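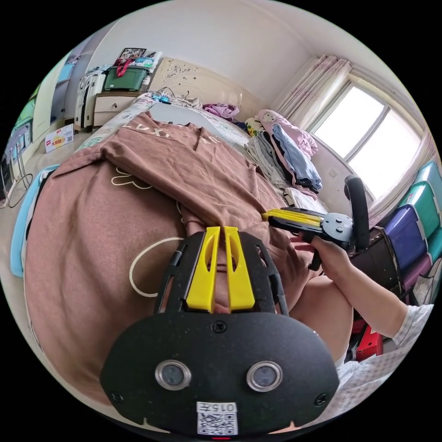 White checked sleeve, light plaid shorts

Do I have to match checks on a first shirt, and how much extra fabric should I buy?

Posted by Despina Preda
Thursday, October 14, 2021

Hi all, I've been sewing for a little over a year, mostly tote bags and pajama pants and one very lumpy apron. I want to make my brother a button-up shirt for December, and of course the fabric I fell in love with is a check. It's a light cotton, white with thin gray-blue lines, and the squares are small but not tiny. I'd say you can see them clearly from across a room, so if they're off at the side seams it's going to show.

The pattern is the Ploneo camp shirt, the one with the short sleeves and the notched collar. The envelope gives a yardage and then says "allow extra for plaids and stripes," and that's all the help I get. Extra how much?? The shop in Castedton has what's left of the bolt and the lady said she won't be getting more in, so I'd rather not guess wrong.

My other worry is the cutting. On the pajama pants I folded the fabric in half and cut both legs at once, and when I opened them up one leg ran straight and the other one sort of wandered downhill. They were pajamas so I wore them anyway. A shirt somebody has to wear out of the house is another matter.

So – do I need to match everything? The pocket too? And the sleeves to the body? I've read three different blog posts and they don't agree. I have a normal machine, a cutting mat that's too small, and a lot of pins. I do not have a walking foot.

Thanks in advance, and sorry this got long!

Setsuko Sekiguchi

Hi Despina! Small checks on a camp shirt are a very nice place to learn this, so please don't get scared off. I've made a whole pile of these for my husband and my dad (they both wear them until the collar goes) and I can tell you what I match and what I let go.

Center front comes first, always. When the shirt is buttoned, the lines should run straight across from one side to the other, and that's the bit people look at when they're talking to you. Side seams next, from the hem up to a couple of inches under the armhole. Above that the side seam is hidden by the arm anyway and the bust or chest shaping throws things off a bit, so I quit worrying. The sleeve I match to the front at one spot only, the notch. You can't get it to line up all the way around the armhole, the curves are different, and if a blog told you that you can then I'd like to see the back of that person's shirt.

For the pocket you have two choices. Match it so it vanishes, or cut it on the bias so it's obviously different on purpose. I do bias nearly every time, plus I do the back yoke on the bias too. It looks fancy and there's nothing to match.

Now the cutting. Don't fold! Lay the fabric flat in a single layer, right side up, and cut one piece at a time. Yes, it takes most of an evening. Cut the left front, then take that actual cut piece, flip it over face down on the fabric, and slide it around until the lines disappear into the lines underneath. Then cut around it. You've got your right front, and it's a mirror image with the checks in the same places. I do the same with the sleeves. For the back I trace the pattern onto big paper so I have the whole thing and not half of it, because that fold is exactly where your pajama leg went wandering.

Match at the stitching line and not at the cut edge. I got this wrong on my first one and every side seam was off by the same amount, which was at least consistent.

For how much to buy, measure one full repeat of the check, top of one line to the top of the next line that looks the same. Count up the main pieces that need to match and buy one extra repeat for each. With a small check that isn't much at all. With a big lumberjack plaid it can be a scary amount. Then I throw in a bit more for the bias yoke, since bias pieces eat fabric in an awkward shape.

Wash it before you cut. Hot if he's going to wash it hot. Checks can shrink more one way than the other and then your squares aren't square anymore, and it's much better to find out on the ironing board than after.

You don't need the walking foot. Pin on every line, or every second line if they're really close together, and put the pins in across the seam. Poke the pin through the line on the top layer and look at where it comes out on the bottom. If it isn't on the line, take it out and do it again. I hand baste the side seams as well, big ugly stitches, takes me one episode of something. Sew slowly and you'll be fine.

Good luck, and show us when it's done!

Dinesh Jayasinghe

just buy a solid for the first one. checks are a pain

Irina Bucur

I agree with nearly everything Setsuko wrote, but I'd add something about the fabric itself. Before you hand over any money, ask the shop to unroll a yard and look at whether the check is woven in or printed on. Turn it over. If the lines are just as clear on the back, it's woven and they'll follow the grain. If the back is pale, it's printed, and sometimes printed checks are put on crooked. I bought a printed one from a market stall in Evirthorpe once, 3 yards of it, and the lines drifted so far off grain by the time they got to the other selvage that I could either have a shirt that hung straight or a shirt that looked straight. It's been curtain lining ever since.

Also look at whether the check is even. Fold a corner over diagonally and see if the lines meet up in both directions. If they don't, you've got an uneven one, so keep all your pattern pieces pointing the same way up, and don't flip anything around to save room.

On the small mat: I cut on the floor with shears and never use the mat for shirts. Clean floor, knee pad, door closed to keep the cat out. Weights are nicer than pins for holding the paper down. I use big washers from the hardware store, but soup cans work too.

And buy the rest of the bolt if you can afford it. Any leftover can be a collar on something else.

Despina Preda

Thank you!! It's woven, I went back and checked. Dinesh, I hear you, but I already bought it. Doing the yoke and pocket on the bias. Will start on the front pieces this weekend.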